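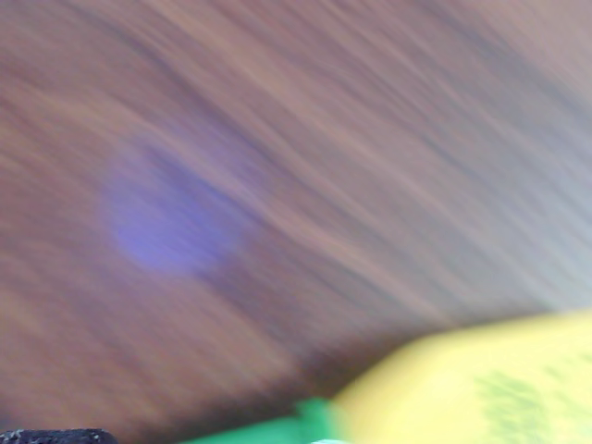 Page 3 of 3

Oiling a table top, how long before I can use it??

posted in Home & Garden > Furniture

Got a second hand table off a bloke in Workivcombe, old varnish was tatty so I sanded it back and put on Stadetti hard oil in July. Two coats. Still feels tacky by the window end, fine everywhere else. Tin says overnight. Do I wait, wipe it, or start again? Got family coming Sunday and need to eat off it. Also a mug has left a ring already, pale one, not black.

tatty_tabletop

Brekell
Too much oil, left on too long. Seen it loads. Get a rag with a splash of white spirit, rub the sticky bit hard along the grain, then dry with an old teatowel. Leave the window open overnight. If its still tacky in the morning do it again. Don't put a third coat on top, it'll never go off. Lay the rags out flat outside afterwards, don't bundle them in the bin, they can catch fire on their own.

Pale ring is only in the finish, not the wood. Leave it till the oil is hard then rub with a bit more oil and a fine pad, 300 grit at the very coarsest. Black ring would of meant sanding.
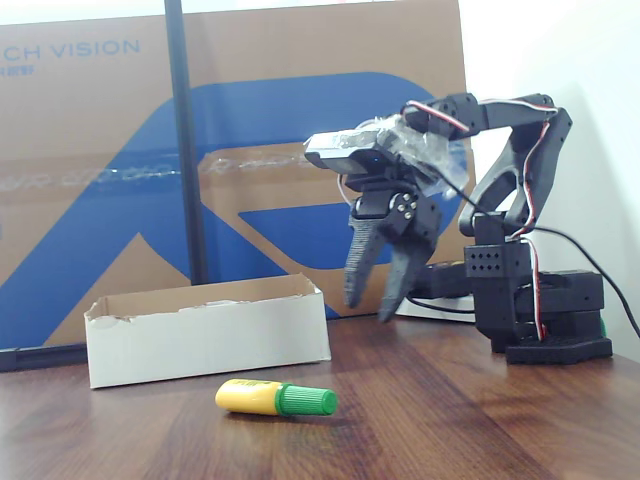

Reddish-brown top, glossy finish.

For Sunday just use a cloth and mats. No hot dishes straight on it for a couple of weeks.

oldshed2415
Had the same with mine, ended up waiting. Took ages but went hard in the end. Cold room though.

valtonen_fan
I'd of used wax tbh. Valtonen do one in a flat tin, smells nice. Needs redoing every few months and you can't put wax over sticky oil so no good to you now I suppose. Next time wipe off the extra after ten minutes, its on the back of most tins in tiny writing.

3 people found this helpful
Report this page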